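Gripper swap, part 2

Quick one from the bench, November's been busy. Lillevex fingers are on both arms now, Avuleck set back in the drawer. Bottle caps are the test, one arm on the bottle, other on the cap. 30 tries each set so far, want 100 before we pick. Avuleck kept slipping on small caps, even with teh softer pads.

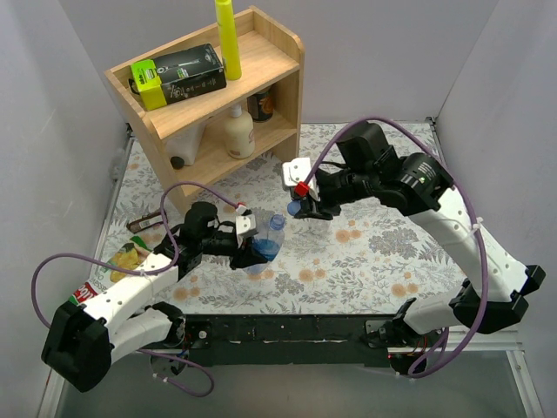 Still to do: 4 more cap sizes, then retune grip force. Cable slack needs a look too. Numbers next issue, hopefuly.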